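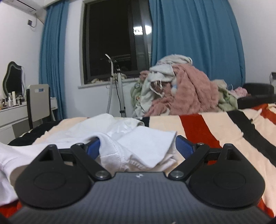
Home & Living Desk

The fold that saved my Sunday nights

I used to hate the clean pile. You know the one – it comes up from the dryer, lands on the bed, and sits there until somebody wants to sleep. Then it moves to the chair, and by Wednesday you're dressing out of it.

Kanchan Nishad cured me of that in a single afternoon. She runs a laundry workshop in Jarham, in a big bright room above the old Garrido hardware store, and she's the most cheerful person I have ever seen pick up a bath towel. Her first rule is to use the bed. Forget the kitchen table, forget the couch arm. A made bed with the blanket pulled flat gives you the widest surface in the house, and it's soft enough that a slippery fabric stays put while you square it up.

"Stripes are wonderful," she told me, delighted that I have a striped blanket at home. "You have a ruler lying there already!" Line up a hem with one stripe, bring the other side over to meet it, and the edges come out straight. I tried it that same night on 16 T-shirts and I was grinning by the fourth.

Whites get her special attention, and so do the awkward pieces, the ones that are shiny in one part and ribbed in another. Satin slides and knits stretch, so if you grab both together and yank, the thing twists up on you. Kanchan pinches the ribbed part lightly, gives one small shake, and lets the smooth part settle before she touches it again. Then come thirds lengthwise, a pause to press the air out with a flat palm, and thirds again (halves if the drawer is deep).

The workshop costs $80 and runs three hours, tea included. She started it in May with a few neighbors from Gostavstead, and 458 people have now climbed those stairs. One man drove over from Kimier with a suitcase full of pillowcases, and he left with the suitcase half empty and everything still in it!

My own bed was clear by nine last Sunday. I'd done the towels, the shirts and even the fitted sheet, though the fitted sheet took me two tries and looks a bit like a dumpling. Kanchan says corners are a second class. I've already signed up.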